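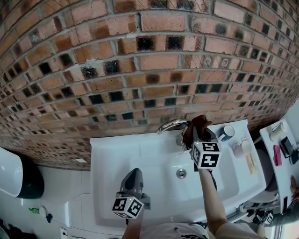

The Five-Minute Sink

Kerttu Lahtinen cleans her washbasin the way other people water a favorite plant. She does it in the morning, before the coffee is ready, and she does it with a dark cloth she keeps folded on a hook. "I start with the faucet," she told me, already reaching for it. "If the faucet shines, you'll forgive the rest."

I had come to Pornley to write about brick. The old houses there are famous (well, locally famous) for their curved walls, and I had been promised a look at several good ones. By lunchtime I had filled half a notebook with mortar, and then Kerttu mentioned that she wiped down her sink every single day and that it took her less time than brushing her teeth. I was hooked! I have lived with a dull faucet for years. I own a drawer full of products that were supposed to fix it.

So I spent the next few weeks in February asking everyone I met about their bathroom sinks, and I can report that people are delighted to be asked. They have opinions about cloths. They have very strong opinions about toothbrush cups.

Brick meets white

First, the walls, which deserve their moment. A washbasin against exposed brick is one of those pairings that shouldn't work as well as it does. The basin is all gloss and straight edges, and the brick is rough and warm and goes off in every direction. In the best bathrooms I saw, the color runs from pale peach to deep rust within a few rows, with dark glazed bricks dropped in among the orange ones like squares on a game board. Put a plain white rectangular basin in front of that and you hardly need a picture on the wall, or a fancy mirror frame, or anything at all.

Darren Clegg, who has repaired brickwork in Pornley for most of his working life, loves those dark faces. Glazed brick sheds a splash, he says, and you can clean it with a damp cloth. The plain ones around it drink. Toothpaste, soap, hair dye (he has seen hair dye) all go in and stay in unless the wall has been sealed.

"People scrub it," he said, and winced. "Please don't scrub it. Dust it with a soft brush and leave it alone."

A curved wall brings its own puzzle, and Darren was happy to draw it for me on the back of a receipt. A straight basin pushed up to a curve leaves a sliver of space that is wider in some places than in others, and that sliver collects everything. Hair, dust, an earring back. He likes to see a basin set far enough forward that a hand and a cloth can get in behind it. When that can't be done he closes the gap properly and tells the owner to check the seal once a year.

Faucet first

Kerttu's order of work goes top down, and I've now adopted it completely. Faucet, back edge, rim, bowl, drain. She runs warm water over the cloth, wrings it hard, and wraps it around the spout so that she is cleaning the underside at the same time as the top. The underside is where the crust lives. Run a finger along yours and you'll see what I mean.

Then she works the cloth into the joint where the faucet meets the basin. A flat wipe skates right over that joint. You have to bunch the cloth up and press, and turn it, and press again. If there's a chalky ring she lays the cloth over it soaked in white vinegar and water, goes off to drink her coffee, and comes back. Ten minutes is plenty on chrome, and she rinses well afterward. She would never do this on brass or on one of the matte black finishes, and neither should you without checking what the maker says.

The last step is the one I'd been skipping my entire adult life: dry it. Hard water leaves spots when the drops dry on their own, so take the drops away. A dry corner of the cloth is enough. I tried it at home that same night, and my faucet looked better than it had since the day it went in. I called my sister to tell her. She was polite about it.

What cloth? Microfiber won by a mile among the people I talked to, and I was surprised how many chose dark colors. Chelsea Cropper, who cleans vacation rentals out near Tirau, buys brown and charcoal for bathrooms and keeps light ones for the kitchen, so the two never trade places. She washes them warm without fabric softener, which coats the fibers and leaves streaks on chrome. Old T-shirts got an honorable mention. Paper towels did not.

The rim problem

A wide flat rim is a gift and a trap. There's room for your things, so your things move in. A mug here, a cup there, some little item lying along the edge that was put down for a second back in the fall. Every one of them makes a ring.

Chelsea's rule for the rentals is that anything on the rim has to be easy to pick up with one hand, because the other hand is holding the cloth. She lifts, wipes underneath, puts back. Mugs are her favorite for this, and I'm fully converted. A mug has a handle, it's heavy enough to stay put, and it goes through the dishwasher. A proper toothbrush holder, with its narrow holes and its secret swamp at the bottom, does none of that. If you have a mug whose inside you particularly like – a deep blue, say – a bathroom shelf is a lovely place to enjoy it.

Bar soap causes more arguments. Hòa Kim makes it, at a small shop in Goodall, and she is firm that soap left flat on a basin will turn to jelly on one side. She wants air under it. A slatted dish, a few pebbles in a saucer, even a rubber band stretched twice around a dish will do the job. Lighter cups and tumblers get stored upside down at her house with the lip hanging just over a folded washcloth, so that air can get in.

And the drain

Reece Rowbotham wanted me to end on the drain, and he has been a plumber long enough that I'm going to listen. The chrome ring around it gets the same treatment as the faucet, pressed and turned. Once a week he lifts out whatever can be lifted out, cleans it with an old toothbrush, and runs the hot tap for a minute. He keeps the toothbrush in a jar under the sink with a stripe of red tape on it.

I asked him what the tape was for.

"Guests," he said.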